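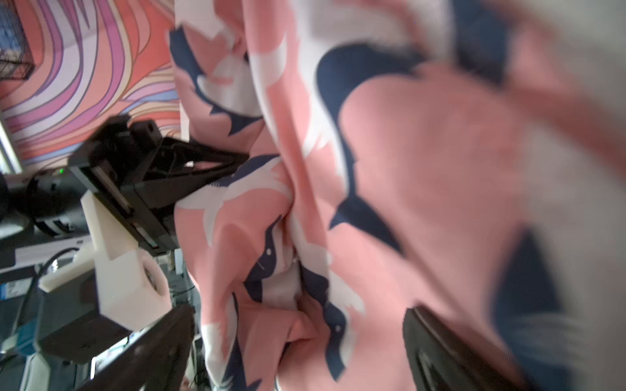 Gerd Hamann wrote in on Tuesday to ask why his grasp detector keeps choosing the wrong spot on printed fabric, and whether he should just collect more data. Maybe later. First fix the thing below, takes an afternoon.

The problem. Wrist camera, close range, busy print. The network sees a dark patch next to a pale one and calls it a fold. Half the time it's only ink. Navy on pink is bad for this, so are white streaks. Plain towels work fine, which is why you don't notice until somebody hands you a patterned shirt.

What you need
Wrist camera stream, joint states, gripper width, all timestamped. I use Stestura for the logging, anything with a common clock will do. Python. A second arm helps but the steps work with one.

Step 1. Mask your own gripper
Do this before anything else. Black fingers over navy print – the detector will happily merge them. Render the fingers from the URDF at the current width, dilate the mask a few pixels, zero it out. If you have two arms, render the other gripper too. Its pose comes from the joint states, so it's free.

Step 2. Throw away the blur
Cloth very near the lens goes soft and the edges there mean nothing. Laplacian variance per tile, 16 by 16 tiles, drop everything under the threshold. Mine is 102. Yours wont be. Plot a histogram from one short run and pick the dip.

Step 3. Separate print from fold
The actual trick. Move the wrist sideways a little, 4 mm is enough, and grab a second frame. Warp the first one onto the second assuming flat cloth. Printed edges on a flat bit line up. Fold edges don't, they slide. Subtract, threshold, done.

for edge in edges:
 if residual(edge) > 1.8:
 folds.append(edge)

The 1.8 is pixels. Keep the cloth still while you do it. If the other arm is holding it, freeze that arm first and wait 200 ms. I forgot the wait for a week and had folds everywhere.

Step 4. Score the pinch
For each fold, take the line across it and check both fingers fit either side at the width you plan to open to. Penalize anything where a finger lands in a masked or blurred tile, you have no idea what's there. Sort. Take the top one. Don't average the top three, you end up between two folds holding nothing.

Step 5. Close, then check
Close slowly and watch the width. If it reaches fully shut, you missed, go back to step 3 with a fresh pair of frames. Stops early: keep the width, log it, lift a little, look again before calling it a grasp. Thick bunches and single layers give diffrent widths so log both and label them by hand for the first 100 or so closes – no, do all 100, it's dull but you'll want them.

Common trouble
Folds detected on the table or the wall behind: your workspace crop is too generous. Crop by depth if you have it. Stripy backgrounds are the worst.

Residual high everywhere: hand-eye calibration has drifted. Redo it.

Runs fine offline, jumps around live: timestamps. It's always timestamps. Check the camera driver is stamping at capture and not on arrival.

Config and the test log (1,491 frame pairs) are in the Virnow repo under cloth/pinch. Aurelia Wallner has a branch with the warp on GPU, faster, needs a rebase. Still to do: sleeves.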